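Workshop notebook, psalter fragments
August, early afternoon into evening

Back at the Dramdale psalter leaves after a gap, and very glad of it! I had forgotten how pleasant this work is once the first hour of squinting is over. For anyone picking up this notebook cold: we are trying to settle whether the loose leaves from Dramdale and the bound portion at Erkby come from the same prayer book, and if they do, whether it was made for the nuns at Erkby or only came to them later (my own leaning keeps changing, so please don't quote me from the earlier pages).

Where things stand
The Erkby portion has 62 leaves. Jacquet's old handlist gives the whole book as 166, and I have never been able to work out how he got there, unless he was adding in the two gatherings he saw at Fodar before they were sold. His notes are lovely to read and maddening to use. He will spend half a page on the color of an initial and then skip the collation altogether.

Ruling and script
Went over the ruling patterns again with the printouts side by side. The Dramdale leaves are ruled in plummet, with the top two lines carried right across the margins. Erkby does the same in the psalms but drops it in the canticles, where only the top line runs through. I used to think this meant two workshops. Now I wonder if it was simply a second person taking over the ruling partway, since the hand of the text doesn't change at all (same tall s, same rather fussy ampersand, same habit of squeezing the last word of a verse instead of breaking it).

The calendar
This took most of the afternoon. The feast of the dedication is in red in the Erkby calendar, but the red sits over an erasure, and under it I can make out the tail of a g and not much else. The litany is more helpful. It calls on the local virgin saints twice, once in the proper run and again at the end, in a smaller script, with feminine endings in the prayer that follows. Somebody adapted this book for women to use, and cared enough to go back and correct the Latin. I find that rather moving, even if it leaves the question of the first owner wide open.

Also went through the transcription file, which is up to 330 lines. Fixed the abbreviations in Psalm 118, where I had been expanding the same mark two different ways depending on how tired I was. If you have an older copy please throw it out and take the new one. 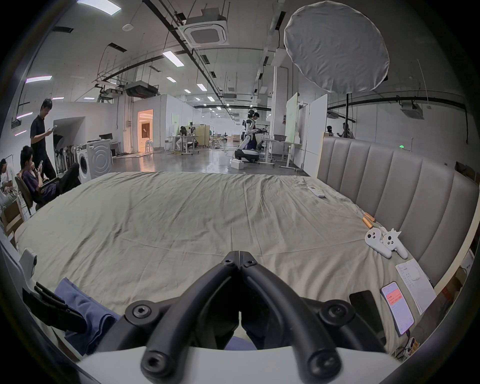
To do next
Check the erased feast under ultraviolet, if Erkby will allow it. Their reading room closes at four, so it needs to be a morning.

Compare the second litany hand with the obit notes in the lower margins. They look alike to me but I was looking at them late in the day, and I would love a second opinion before I write it down as fact.

Write to Fodar again about the sale list. The last reply was friendly and told me nothing.

Reread Jacquet on the initials, with a pot of tea and some patience.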